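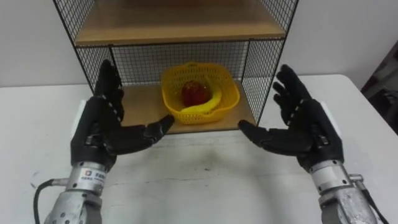 I have been putting off sorting out my craft corner since we moved to Nalgate, and this month I finally ran out of excuses. The yarn was in one bag, the stamps were in another, and every time I wanted glue I had to tip something out on the floor. What I've been after all this time is one of those little shelf units that sits right on the table, with a black wire mesh frame and light wooden boards, so I can put the pretty stuff on the top shelf and shove the boring stuff in the space underneath. I love how the tan wood looks with the black, and on a white table it really stands out! My old plastic drawers never looked like anything except old plastic drawers.

Print this post | E-mail this to a friend

My friend Anneliese Harms is the one who got me going. She did her sewing table back in October and told me to measure my tallest jar before I did anything else (good advice, I once bought a spice rack that fit exactly none of my spices). So I measured. Then I emptied every bag onto the bed and started making piles, and wow, do I own a lot of ribbon. I also found 2 pairs of the good scissors, after blaming my sister for losing them both.

The plan so far is paint bottles and brushes up top where I can grab them, and paper pads down below, lying flat. Paper hates sun and my table is by the window, so a bit of shade under a shelf is just what it needs. The ribbon might get its own box. I'm still arguing with myself over the glue gun, which has a long cord and always ends up dragging something down with it.

Anything I haven't touched since we lived on Ehlers is going to Sieglinde Voß for her card-making group, and she's already asked for the stamps. All of them? We'll see. I'm keeping the one with the hedgehog.

Next up is the closet in the hall, but I want to get the ribbon off the bed first!

Print this post | E-mail this to a friend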